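Undergraduate Research in the Humanities: Course Handout 3
From a Hunch to a Proposal

Welcome back! Last time we talked about what counts as evidence in film history, theater studies and communication. Now we get to the part I look forward to all term, when you stop reading other people's questions and start asking your own. Keep this handout with you through the proposal deadline in December.

Where good questions come from

Most of you have a topic already. "Radio drama" is a topic, and so is "local theater." A question is smaller and it has a verb in it: How did the Drivell Players advertise to families after they moved downtown? Why did the printed programs at Bemidley stop listing stage crew? You can picture the afternoon's work that would start to answer either one, and that's how you know you're close.

My favorite example from last year is Thảo Ông's project on audience letters. She came in wanting to write about "fans." Then she opened a folder in the Ninh Collection and found 733 letters written to one small touring company, and within a week she was asking why so many of the writers described their seats. Their seats! It's a wonderful question, and she could only have found it by reading (and rereading) the mail.

So before you write a word of the proposal:

1. Spend two full sessions with your material. Take notes on whatever surprises you, even if it seems off topic.
2. Write nine questions. Yes, nine. The first four will be ones you already had, and things get interesting after that.
3. Cross out any question you could answer with yes or no, and any question you could answer from an encyclopedia.
4. Bring what's left to our meeting and we'll argue about it happily.

Primary and secondary sources, again

A source is primary or secondary depending on what you ask of it. A newspaper review is a primary source if you're studying how critics wrote, and closer to secondary if you only want to know who played the lead. The same goes for textbooks, fan magazines, press kits and oral histories. In your proposal, label each source and add one sentence saying what you're using it for. That sentence does a lot of work for you, so please don't skip it.

For secondary reading, aim for a conversation between scholars. Who disagrees with whom? Where does your question sit between them? If everybody you cite agrees, keep looking a little longer.

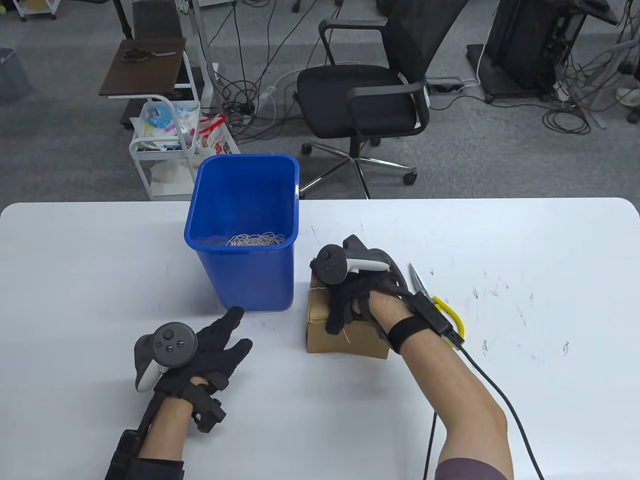
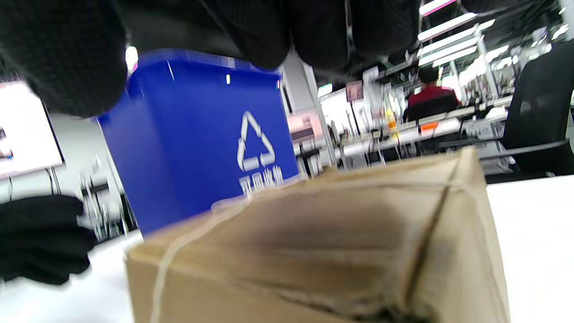
Writing the proposal

The whole thing is 1,000 words, plus a bibliography. It feels short once you get going! Here are the parts, in the order readers expect them.

Opening. Start with a particular moment, document or performance, and get to your question by the end of the first paragraph.

Background. Two paragraphs at most. Tell us what a smart reader from another department would need in order to care.

Method. In the humanities we sometimes mumble through this section, and I'd love for you to be the group that doesn't. Say what you'll read, watch or listen to, in what order, and what you'll be looking for. "I will analyze the scripts" is too thin. "I will compare the stage directions in the first and final drafts of each script" is terrific.

Timeline. Be kind to yourself. Transcribing interviews takes far longer than you expect, and so does waiting for permission to quote from them.

Faculty partner. Name the person you hope to work with and say what you have already discussed. A short email and one conversation is plenty at this stage.

How the Clusterska awards work

The Clusterska Summer Fund pays students to work alongside a faculty member on a shared project. You can apply with your own idea or join one that's under way, and both are great ways in. Proposals from this course are eligible as written, so revise yours with the fund in mind if you're even slightly tempted. Readers come from all over the humanities. Define your terms, and spell out every acronym the first time.

Grading

The proposal is worth 40 percent of your course grade. I read first for the question, then for the fit between question and method, then for the prose. A bold question with a rough edge or two will do very well with me.

For next class

Read the two sample proposals in the course packet and mark the sentence in each where the question appears. Bring your list of nine, crossings-out and all. We'll trade lists in pairs for the first half of class, and I can't wait to see them.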